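About Kernis

We collect demonstrations for robots that learn to work with cloth 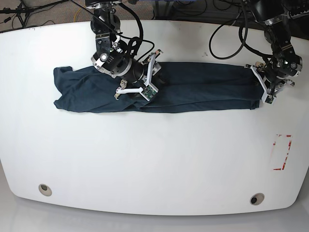

What does a company like Kernis sell?

We sell recorded examples. A customer is training a model that should control two robot arms, and the model needs to see the same kind of work done many times, by a person who guides the arms. We do the guiding, we record it, we check it, and we deliver it in a form the customer can train on.

Who we are

Kernis began as a small repair workshop for industrial sewing machines. The people who started it knew fabric very well and knew almost nothing about machine learning. One of our sewing customers asked if we could help with a folding project, which we called Grekden, and for one winter we did both kinds of work in the same building. After that winter we sold the sewing machine benches and kept the good lamps.

Today all our work is data collection. Most of our operators come from tailoring, laundry services and theater wardrobe. We train them on the arms ourselves. A person who has ironed shirts for ten years has an opinion about where to hold a sleeve, and this opinion is what we want to have in the recordings.

How we work

One recording, from the first movement to the last, is called an episode. Before an episode the operator puts the garment on the table in a starting position. Some starting positions are easy, with the cloth almost flat. Others are untidy on purpose, with one end bunched up or a corner turned under, because a model that has only met tidy cloth will not know what to do in a normal home. The operator then moves both arms at the same time, one hand for each. Very often one gripper must hold the fabric still while the other one works, and new operators need some weeks before this feels natural to them.

We record in blocks of 64 episodes. Each block has one garment and one task, for example straightening, folding in half, or turning a sleeve. When the block is finished, 2 reviewers look at it separately. They mark every episode as clean, usable or rejected. If they do not agree, the episode goes back to the operator, who can explain what was intended. We do not throw away every mistake. If the cloth slips and the operator picks it up again in a calm way, we keep this and label it as a recovery. Several customers asked us for more of them.

Dark fabric is a subject of its own for us. Navy and black cloth show their wrinkles poorly to a camera, and many public collections have mostly light towels and T-shirts. In our second large project, Xolalpa, we recorded only dark garments on white tables. It was slow work and the customer was patient with us.

What we deliver

A delivery contains the video, the joint positions of both arms, the opening of the grippers, and a short written note for each episode. The notes are written by the operator on the same day. They are plain sentences such as "left side held, wrinkle moved to the right." We also deliver the rejected episodes in a separate folder, if the customer wants them.

Our tool for reviewing and labeling is called Vanilgate. We wrote it for ourselves and it still looks plain. Customers may use it without extra payment during a project.

Where to find us

We have 2 rooms for recording and one for review, on the ground floor, with a loading door at the back. Visitors are welcome on Tuesday afternoons. Please write to us before, so that we can prepare a table and you can try the arms yourself. Bring a garment that gives you trouble, if you like. We close in August for maintenance of the arms and replacement of worn finger tips.

Work with us

We look for operators two times in a year. You do not need a technical education. You need steady hands, patience for repeating a task, and enough English to write the notes. The trial day is paid. Send us a few lines about the work you have done with textiles, and tell us which days you are free.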